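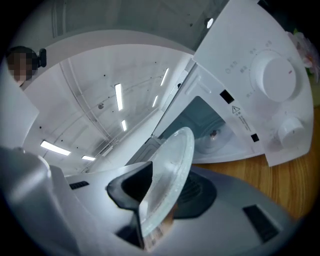

About Clineo

Clineo writes and checks house rules for places that teach robots to do kitchen and household jobs. We are a small firm. We don't build robots and we don't sell them, and we have no share in anybody who does.

We started because we didn't believe the paperwork. A lab would hand over a binder with a page on emergency stops, a page on eye protection, and a line saying all tasks had been "risk assessed." Then you would watch someone handle a glass turntable plate at a microwave door with a gripper, and find that the binder had no word on glass. It had plenty on industrial arms behind fences, copied from somewhere else.

What we do

We visit, we watch the work, and we write rules for the work we saw. A typical set is 2 pages long. If it runs past that, people stop reading, and we would sooner cut a rule than have it ignored.

Some of what ends up in nearly every set:

- Unplug the microwave before any handling practice that doesn't need it running.
- Glass parts are checked for chips at the start of each session. A chipped plate goes in the bin, whatever the schedule says.
- Keep fingers out of the space between the tool and the door.
- Anyone in the room can be caught on camera. Ask first, and blur faces before files leave the building.
- A session lasts 30 minutes, followed by a break. Tired hands grip badly.

None of this is clever. We are suspicious of clever rules.

What we doubt

We don't issue badges. Clients ask for one fairly often, and a logo on a website would be easy money, but we can't see what it would prove six months later. We also don't use the phrase "best practice" in our reports. Usually it means somebody else's practice.

We are wary of success rates too. Being told that a task worked in 2897 trials tells us very little until we know who reset the objects, what was thrown out of the count, and what happened to the plates. Those are the first questions we ask. The answers can take a while.

As for our own record, around 20 sites have used our rules. Some kept them. At least one took the sheet off the wall as soon as we left, and we only know that because we went back.

Our clients

We can name two that have agreed to it. Trudberg runs a training kitchen and argued with us over almost every line, which improved the result. Brata came to us after writing its own rules and asked us to find the holes. The Thaweesak project, our attempt at a single rule sheet for all home appliances, was dropped in April. Ovens and washing machines turned out to need different sheets, and we should have seen that sooner.

Working with us

Tell us what task you're running and what you're worried about. If your current rules are fine we'll say so and charge only for the visit.

Last updated: Sun 2 February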